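Chapter 6
Demonstration by Hand

6.1 Why the demonstrator matters

A learned policy can be no better informed than the demonstrations it is given. Chapter 5 treated the recorded episode as a finished object: a series of poses, jaw widths and pictures sharing one clock. We now turn to how that series is produced, and to the errors that enter before any training begins.

Two methods are in common use. In remote control, the operator moves a leader device and the robot follows. Every recorded motion is then one the robot can make, but the operator works slowly and feels little of the load. In handheld demonstration, the operator carries the gripper to the task and no arm is present. The work goes faster, and the reach of the future robot must be checked afterwards. In the Nyaga trials, Temba and Mussa collected 900 handheld episodes, of which 818 passed this check. 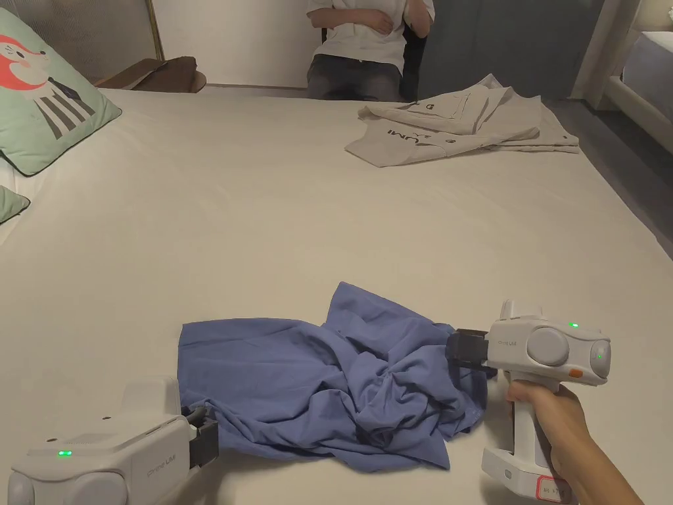

Cloth is a severe test of either method. A rigid part has six degrees of freedom; a garment has far more, and most of them cannot be seen once it is crumpled. The operator must therefore choose grasp points that make the hidden state simpler. With one handheld gripper on each side of the blue garment, the distance between the jaws becomes a quantity that can be recorded and controlled, although the folds between them remain unmeasured. The bed sheet adds a further difficulty, as a soft support gives way under the jaws and the height of contact is poorly defined.

Throughout this chapter we write the pose of the left gripper as L and that of the right as R, both in a fixed room frame. The relative pose of R as seen from L is written D. For two-handed tasks, errors in D are usually more harmful than equal errors in L and R taken together with the same sign. Section 6.2 derives D from the separate tracks. Section 6.3 deals with lost tracking, and Exercises 13 to 17 apply both results to folding.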